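Policy Officer, Ports and Airports Concessions
Department of Transport Infrastructure, Varkirura Regional Government

Reference: VRG/PPP/31
Contract: fixed term, 3 years
Hours: full time, job share considered
Location: Quinlan House, Varkirura, with regular travel to Dultalum
Reports to: Darragh Mulligan, Head of Concessions
Posted: Jun 19, 2025

The post

The regional government is preparing to let two long-term concessions. One is for the container and general cargo berths at Dultalum. The other is for the passenger terminal and ground services at Bidik airfield. Both sites will remain in public ownership. The operators will run them under contract, pay a fixed annual fee and a share of revenue, and hand them back at the end of the term.

We need a policy officer to join the small team that will carry this work from the draft terms through to signature and into the first period of operation. You will work mostly on the Dultalum port concession, with some cover for Bidik when colleagues are on leave.

The assembly approved the outline terms in principle this spring. It attached conditions on jobs, on access for the fishing fleet and on the publication of the final contracts. Much of the job is making sure those conditions are written into the documents properly and then kept to.

What you will do

Draft briefing papers, cabinet notes and replies to assembly questions on the two concessions.

Keep the register of conditions set by the assembly and record how each one is being met.

Prepare the tender questions and answers log and check that every bidder receives the same information at the same time.

Attend meetings with the port workers' unions, the fishing co-operative and the haulage firms, take the minutes, and follow up on actions.

Read and comment on reports from our legal and financial advisers. You will not be expected to give legal advice, but you will need to notice when a clause does not say what ministers agreed.

Help organise the public hearings in Dultalum, including the notices, the room, the interpreters and the written record.

Answer requests for information within the legal time limit.

Who we are looking for

You must have:

A degree in public policy, economics, law, engineering or a related subject, or equivalent experience in a public body.

At least 3 years' work in government, local government, a regulator, a port or airport authority, or a comparable organisation.

Clear written English. All candidates invited to interview will be asked to write a short briefing note on the day.

Experience of handling confidential papers, including commercial bids.

The right to work in the region for the full length of the contract.

It would help if you also have:

Experience of a public-private partnership or another long contract for public services, on either side of the table.

Some knowledge of how port charges or landing fees are set.

A full driving licence. There is a bus to Dultalum but the last one back leaves early, and the hearings are in the evening.

Candidates who have worked for a company that has expressed interest in either concession may apply, but must say so on the form. Depending on the role held and how recently, we may have to limit the papers you can see, or we may not be able to appoint you. The same applies if a member of your household works for such a company now. If you are unsure, ask before applying.

Pay and conditions

The post is graded at Band 7. Starting pay is normally at the bottom of the band, and the current scale is set out in the application pack. Travel between Quinlan House and Dultalum is paid at the standard public service rate. Evening work at hearings is taken back as time off within the following month.

You will join the regional public service pension scheme from your first day. There is a probation period, with a review halfway through and another at the end. Existing public servants may be able to take the post on secondment with the agreement of their home department.

Where you will work

The concessions team has 8 posts, of which this is one. It shares the second floor of Quinlan House with the roads and bridges section. Desks are not assigned, apart from those in the document room, where the bids will be kept and where no phones or laptops are allowed. Staff may work from home on days when they do not need the document room. There is a shared kitchen on the floor, a lift, and a bicycle store at the back of the building.

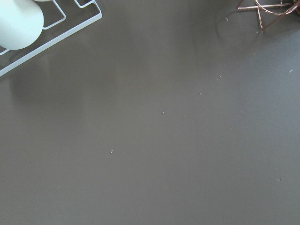

Tabletop and white wire rack.

The port authority provides a small office for the team at Dultalum, next to the harbour master. It has two desks and step-free access. Expect to spend a day there in most weeks, and more in the run-up to the hearings.

How to apply

Ask for the application pack from the Recruitment Desk, Quinlan House, Varkirura, or collect one from the front counter during office hours. The pack contains the form, the full job description, the outline terms approved by the assembly and the declaration of interests.

Return the completed form and the signed declaration, with a covering statement of no more than two pages. The statement should deal with each of the points listed under "You must have". Please do not send a CV in place of the form, as it will not be read. Forms without a signed declaration cannot be considered.

The closing date is printed on the front of the pack. Interviews will be held at Quinlan House in August, before a panel of 3 chaired by Darragh Mulligan. Candidates who are not shortlisted will be told in writing.

If you need the form in large print, or need any change made to the interview or the written exercise because of a disability, tell the Recruitment Desk when you ask for the pack.

Questions about the work itself can be put to Darragh Mulligan through the Recruitment Desk. He cannot discuss the bidders or the progress of the tenders.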